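Chapter 5
Religious Dress and the Public Employer

Most disputes over religious dress at work begin with a rule that does not mention religion. A town adopts a uniform code for its bus drivers, or a school district bars head coverings in classrooms. The rule applies to everyone, but its weight falls mainly on employees whose faith requires a particular garment, beard, or symbol.

5.1 Two competing interests

The public employer has an interest in appearing neutral. A clerk who issues permits acts for the government, and some residents may read a visible symbol as a sign of official preference. The employee has an interest in keeping a religious duty during working hours. Neither interest is absolute. The legal question is usually how much burden the rule imposes and whether a narrower rule would serve the same purpose.
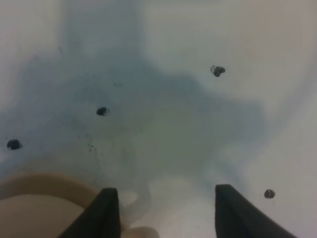 Consider the town of Pledton, which employs 61 people. Its dress code forbids "any headwear indoors." Līga Petrauskas, a records clerk, asks for permission to wear a headscarf. Her supervisor, Gunārs Eglītis, refuses – the code contains no exceptions, and he believes that granting one would favor a single faith. The town does, however, allow its maintenance staff to wear hard hats inside the boiler room.

The hard hat allowance matters. Once a rule admits an exception for a secular reason, the employer must explain why a religious reason deserves less weight. Section 5.2 sets out the tests that courts have applied to this question, beginning with the older and more permissive standard.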